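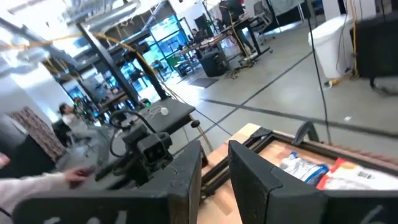 Crisps, quavers and a tuck shop that pays for the piano

I'd been told to come at half past ten, before the bell, and to bring change. So I turned up at the community music school in Nondthorpe with a pocketful of coins and found Su-chen Hsieh already halfway through a cup of tea, sorting out who was teaching in which room. She runs the place. She also, as I learned quite quickly, runs the tuck shop, and she'd much rather talk about the tuck shop (I didn't mind, I'd skipped breakfast).

"People think a music school lives on fees," she said. "Fees pay the teachers. They don't pay for a piano tuner. Crisps pay for the piano tuner."

It began four years ago with a plate of biscuits and a saucer for the money. The children's orchestra rehearses for two hours, and by the second hour the second violins were, in Su-chen's words, "eating their own sleeves". A parent complained that there was nothing to buy. Another parent complained about the biscuits. By February there was a proper price list on the wall, and by the summer they had made £300, enough to get the old upright in the back room fixed up after years of one dead key.

"It was the D above middle C," she told me. "You try teaching anybody anything without a D."

I asked what sells. She laughed at me! Crisps, obviously, and anything salty, and then a long gap before you get to fruit. She did try fruit. She tried it for a whole term and took the bananas home every week, and her family have asked her never to make banana bread again.

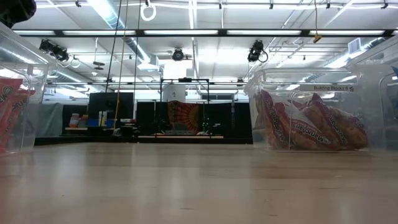
Prices stay low on purpose. Nothing costs more than a pound, and there's a jar where grown-ups can drop in extra so a child who's come without money can still have something. Su-chen is quite firm about the jar. "You don't ask them why. You just say, what would you like, and you give it to them. I was that child at swimming lessons and I still remember the smell of everyone else's chips."

At this point Ada Grasso came in to complain about a music stand, and stayed. Ada teaches cello and has a strong line on the whole business, mainly to do with fingers.

"Grease," she said. "On the strings, on the bow, on the parts. I had a copy of a minuet you could see through."

So there's a rule now, and it's Ada's. You eat in the hall, you wash your hands, and then you may touch an instrument. She stands by the sink for the first few minutes of the break to see that it happens. The little ones think this is very funny and hold their hands up to her like surgeons. The teenagers don't think it's funny at all.

"They hate me for 20 minutes a week," Ada said. "I can live with that."

I wondered whether it was all a bit much work for a few packets of crisps, and Su-chen went and got her notebook. Last year came to £600 after costs. Some of it went on strings, some on a second-hand half-size cello, and a bit on coach fares for the concert in Plunitz, where it rained and the brass section got lost looking for the toilets. She'd like a decent set of timpani next, though she has seen the prices and had to sit down.

Then the door went and the break had started, and I was in the way. I bought two packets and put the rest of my change in the jar. Ada sent me to wash my hands.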